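Flevutus hard case, large, tan: long-term review

The Flevutus is a molded hard case sold without foam, dividers or a tray. I bought it to replace a steel toolbox that had rusted through at one corner, and it has been in regular use since March. Most of that use has been as a transport case for hand tools and meters, with two trips as checked baggage.

Shell and hinge

The shell is a single molding for the body and another for the lid. Wall thickness is even as far as I can measure it with a caliper at the rim. The corners are rounded, so you lose a little packing volume compared with a square box of the same outside size. In return the corners take knocks well. Mine has been dropped down a short flight of stairs with a full load and shows one scuff.

The hinge holds the lid upright past vertical. It does not have a stay, and on a sloping surface the lid can come forward. Thomas Cocco, who uses the same case for surveying gear, added a cord stay to his. I have not bothered.

Latches and seal

The latches need a firm push to close. They were stiff for the first month and have eased since. Opening them with gloves on is possible but slow. The seal is a one-piece gasket, and the joint is on the hinge side, where I would prefer it not to be. I left the case out in heavy rain overnight with a sheet of newspaper inside. The paper was dry in the morning. I have not tested it under water and the maker's sheet makes no claim for that.

Interior

The tub is plain, with steep walls and a flat floor. Small items slide. Anything lighter than a drill will move from one end to the other when the case is carried by its end handle, and a loose screwdriver makes a surprising amount of noise.

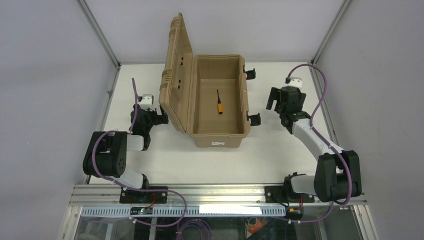 The case open, with one screwdriver on the floor of the tub.

You will want foam or a divider set. Flevutus sells neither. I tried the Sadowski pick-and-pluck block, part 334, and a set of Etov fabric dividers. The Sadowski block fits after trimming the corners with a bread knife, but it sheds crumbs for weeks and the cells tear if you pull tools out at an angle. The Etov dividers are better for mixed loads. They attach with hook tape, which does not stick to the shell for long in summer heat. I ended up gluing the base strips with contact cement.

Weight and handling

Empty, the case weighs 3860 grams on my kitchen scale without dividers. That is heavier than the Rudance case I used before the steel box, and the difference is noticeable on stairs. The side handle is wide enough for a gloved hand. The end handle is too narrow and has a molding line that should have been trimmed at the factory - I took it off with a file.

There are no wheels. With a full load of hand tools I would not want to carry it farther than a parking lot.

Spares

Latches and gaskets are sold separately. I ordered a spare gasket and it came in a plain bag with no instructions. Dario Ferraro at the repair counter told me to start at the middle of the front edge and work outward both ways, and to leave it unglued for a day before closing the lid.

Verdict

Good shell, good seal, poor end handle. Budget for dividers from the start. If you carry one kind of tool and it never changes, cut foam will do. For anything else, buy the fabric type and glue it down.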